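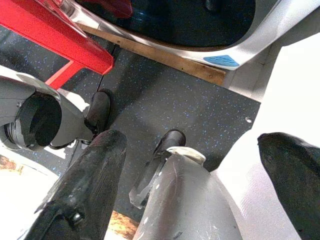

Slide 1. What I want to tell you

Good afternoon and thank you for coming. My talk is about a fault on our two-arm cell at Skumumach, which we had for most of the spring and which we understood only in June. I will speak about what failed, how we looked in the wrong place, and what we changed. Please stop me if I speak too fast.

(Wait until the door is closed.)

Slide 2. The cell

Two arms, one gripper on each. The fingers are black and they do get scuffed with use. Look at the finger on the left in the opening picture, the grey marks are wear. We used to think such marks were only a matter of looks.

The work is to pick up small flat parts from a dark speckled mat and put them in a tray. The tips come very close to the mat, so a small error in height matters a lot.

Slide 3. The fault

One morning the right arm pressed down on the mat and did not stop. The force limit should have ended the move at once. It ended it after 2 seconds. The part was broken and one finger was bent. No person was hurt, but the guard door was open at that moment, and for me this is the serious point of the whole story.

We searched the logs and found 591 picks in that week. In 259 of them the arm had gone lower than the planned height. The software had written a warning each time, and we had not read the warnings.

(Pause here. People usually want to write down the numbers.)

Slide 4. Where we looked first

We blamed the calibration. We did it again three times, and each time the cell was good for a day or so. Then we blamed the mat, and we fixed it down better. This also did not help.

A colleague from Trirnham asked us a simple question: did we ever check the rubber at the tip? We had not.

Slide 5. The cause

The rubber pad had become loose in its holder. Under load it moved back a little, so the arm had to go lower before it felt the contact. The force signal was filtered over 200 samples, and this made the reaction slow. Each of the two problems was small – together they were enough.

Slide 6. What we changed

The pads are now checked by hand at the start of each shift.
The filter is much shorter, and we accept some false stops.
A height warning now stops the cell.
The guard door must be closed for any move, also in test mode.

The last one was not popular. Setting up takes longer, and I understand the complaint, but I will not change it back.

Slide 7. Still open

We do not know how long a pad should live. Our group at Odukoya is keeping the old pads in labelled bags, and I hope to show results in October.

(If there is time, take questions on the filter. The plots are in the spare slides at the end.)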